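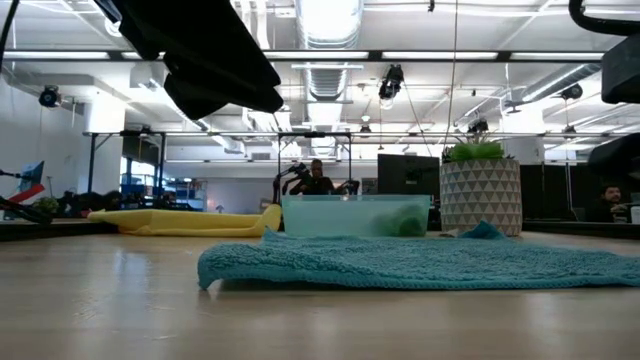 Trastari Home Forum > Laundry and Water > Stiff towels and mats after moving to hard water

limescale_larry
Wednesday, August 29, 2018

Moved house in January. The old place had soft city water. The new one is on a well, and the test strip reads 400 ppm as calcium carbonate. Since then every terry item has come off the line stiff. Shirts and sheets are fine. The bath mats have gotten worse over the same period, and the pile clumps at the tips.

Setup: Zemby front loader, 8 kg drum, normal cottons program, warm. Handis powder at the dose on the box. Line dried indoors. No softener in the drawer because I was told it kills absorbency.

Question is whether this is mineral deposit, detergent residue, or just what line drying does to cotton. I would like to know before I spend money on a water softener.

gray_rinse

All of them, in some proportion. Check which dose you are reading. The Handis box has separate columns for soft, medium and hard water, and most people read the first one. At 400 ppm you are well into the hard column. Underdosing in hard water is the usual cause. Calcium ties up part of the surfactant and the builder runs out early, so the soil and the minerals both end up back in the loops.

Fix the dose first. It costs nothing.

limescale_larry

I was using the medium column. Will change that.

pilewise

I disagree with going straight to more powder. If he already has residue in the fabric, a bigger dose adds to it. Strip the load first. Hot wash, no detergent, then look at the door glass halfway through. If there are suds with no detergent in the drawer, it's residue. If the water is clear and the towels still dry stiff, it's mineral or it's the drying.

gray_rinse

Suds at zero dose are a weaker test in hard water. At his hardness the foam collapses early even when residue is present. Clear water doesn't rule it out.

pilewise

Fair, it is a one-way test. Suds mean residue. No suds means you keep looking. Still worth one cycle.

backwash_ohio

Keep the mats out of any hot strip until you have read the care label. If the backing is latex or sprayed rubber, hot water breaks it down. You get crumbs in the drain filter and then the mat slides on tile. Cotton towels can take the heat.

I also wouldn't wash mats with towels at all. A shaggy mat holds a lot of water and throws the drum off balance. The machine then cuts the spin speed to protect itself, and the towels in the same load come out wetter than they should. More water left in means more dissolved mineral left in. It all stays behind when the water evaporates.

limescale_larry

That matches what I see. The Zemby often drops out of full spin when there is a mat in the load. I assumed it was the floor.

The mats are different types.

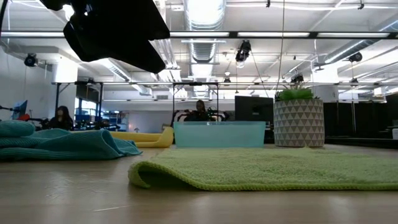

Lime-green mat with the curled corner, teal towel on the left.

backwash_ohio

For the curl, lay the mat flat to dry, pile up, and press the corner down by hand while it is still damp. Don't hang it over a rail by one edge. If a corner keeps rolling after that, the backing and the pile fabric have shrunk by different amounts and it won't come back fully.

pilewise

Long pile doesn't stiffen the same way terry does. With terry you have closed cotton loops that bond to each other as they dry. On a synthetic shag there is nothing to bond, so clumping at the tips is more likely to be residue or softener than mineral. Two problems with two causes. I'd stop treating them as one.

gray_rinse

Agreed on that. Most synthetic pile wants a cooler wash, a smaller dose and an extra rinse. Shake it hard before it goes on the rack.

citric_or_bust

You can take the mineral part out with acid. Dissolve 50 g of citric acid in warm water, soak the towels for 15 minutes, rinse, then run a normal wash at the correct dose. Do not add the acid to the main wash. It works against an alkaline powder and you lose both. Vinegar does the same job with more smell.

backwash_ohio

Vinegar in the softener drawer every week is a bad habit. Door seals on some machines don't tolerate it well. A soak in a separate bin is fine.

citric_or_bust

Never had a seal go from it, and I have been dosing the drawer for years. But a soak gets more contact time, so I have no argument with the bin.

santoso_owner

We have the Santoso inline softener on the laundry feed only. Stiff towels were the reason for buying it. It helped, but line-dried towels are still rougher than tumbled ones. Some of that is the drying and no water treatment will change it. Also, once it was in I had to cut the detergent dose a lot. The first few weeks we were badly overdosing and the rinse could not clear it.

gray_rinse

That is the part people skip. Change the water and the dose has to change with it.

For the original question: run one towel through the tumble dryer and line dry its twin from the same load. If the tumbled one is soft, most of your stiffness is mechanical, and a softener is poor value for this purpose. If both are stiff, treat the deposit.

limescale_larry

Results so far. Split the load as suggested. The tumbled towel came out soft apart from the hem. The line-dried one was stiff, but noticeably less so than before, and this was with the hard water dose and no mat in the drum. The Zemby held full spin the whole way.

Did the zero-detergent cycle on the older towels. Light suds early on, gone by the end.

pilewise

So residue and drying, with mineral as a smaller share. Citric soak on the old ones, then leave it alone for a few washes before judging.

santoso_owner

I would still test the heating element for scale at that hardness. Separate issue from the towels, but it will cost you more.

limescale_larry

Will do. Is there a way to check it on a Zemby without pulling the back panel?

backwash_ohio

On mine you can see part of the element through the drum holes with a flashlight. Chalky white coating means descale. Start a new thread if it is bad, this one is already long.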